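3.2 Keeping the simulated robot in working order

I should say up front that this section is housekeeping, and I make no excuse for the length of it. Most of the trouble we had with Skindimport came from how the simulated robot was set up, long before any of our learning code got involved. So I'll go through what we keep an eye on and what we do when it goes wrong. Figure 4 has three views from the house we call Sokham. 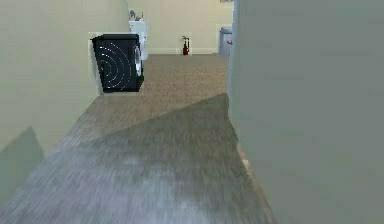
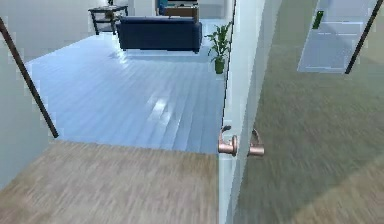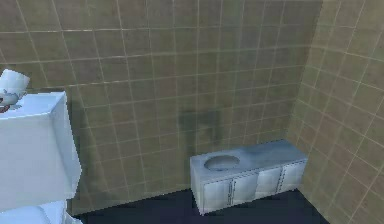

Figure 4. Rendered views from the Sokham house. Top: the corridor with the black cabinet and the fire extinguisher at the far end. Middle: the open door with the lever handles. Bottom: the tiled room with the vanity cabinet, part of the robot at the left.

The robot gets loaded from a single file, and we were far too relaxed about that file in the beginning. Everyone had their own copy, everyone had nudged something (joint limits, mostly, and in one case the height of the base), and our results from different desks simply didn't agree. We now keep one master copy on the Jidthorpe server, and it's locked. If you want to change a joint limit you write down why, you run the check, and then the new file goes out to all of us together.

The check itself is dull but I'm fond of it. The arm moves each joint slowly to both ends of its travel with the base held still, then the base drives a short square with the arm tucked in. We log the position we asked for and the position we got, 796 readings in all, and any reading that's off by more than 8 millimetres stops the whole thing. We did try a looser limit for a while and regretted it – small errors at the shoulder turn into big ones by the time you get out to the hand.

The worst fault we had was a drifting base. Leave the robot standing still for 1,000 steps and it would creep sideways, very slowly, as if the floor had a slope. I spent ages blaming the floor! The real culprit was a wheel friction value that had been typed in with the decimal point in the wrong place, and the repair took less time than making the tea. I reran the full check on 7/14/24 with the corrected value and the creep was gone.

Collision shapes need looking after too. Ours come from the Borkowska tool, which wraps each link in a simpler shape so the physics runs at a decent speed. It does a lovely job on the big flat pieces and a poor one on the wrist, so we redo the wrist by hand whenever the master file changes. Of the 206 runs we threw away before August, most had the wrist shape overlapping its neighbour at the start, and the arm would jump on the first step.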